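Search this site Search

24th May, kitchen table notes

Peppers today. I've been wanting to get the cutting board stuff written down before I forget it, and Fanni Mészáros keeps asking which peppers to order for the Nisbet recipe cards, so this is for her too. Started with the long red chili and the big cleaver. I like the chili for this – it's skinny and shiny and it lies in a curve, so you find out fast whether your blade is lined up. 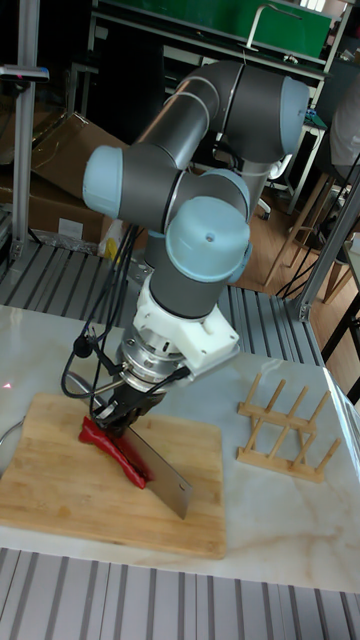
Chili, cleaver

The bamboo board stays on the left and the little drying rack on the right. I'd still like the rack farther back (Thaddeus Tillman disagrees, we'll fight about it at lunch!). I want the blade lying across the chili at a slant, and I want the chili diagonal on the board too.

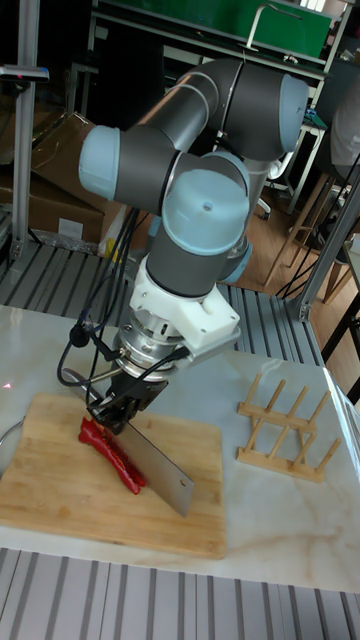
Cleaver against the red chili, bamboo board.

Bell pepper

Much more fun. Halved, cut side up, seeds and white ribs left in for now. Two halves side by side take up a fair bit of board, and I keep wanting a wider one. Plendis has one in the catalog but it's 500 and I can't see that getting signed off before September.

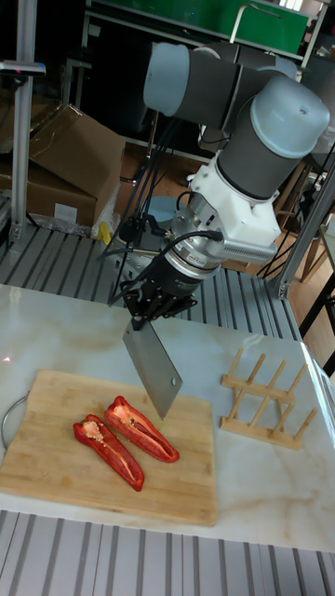

Anyway, I've asked Drakusell for a quote as well. Same bamboo, slightly thicker, up to 300 if we skip the engraving. Fanni wants the engraving.

For the other knife, the thinner kitchen one, I went with a half pepper lying on its side and the tip going in low on the left.
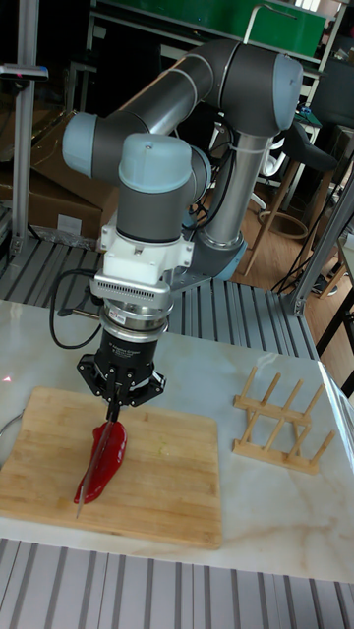
To do

Scrub the stains near the middle of the board, lemon and salt.
Ask Fanni: 8 bell peppers or a whole box?
Thaddeus to sharpen the thin knife.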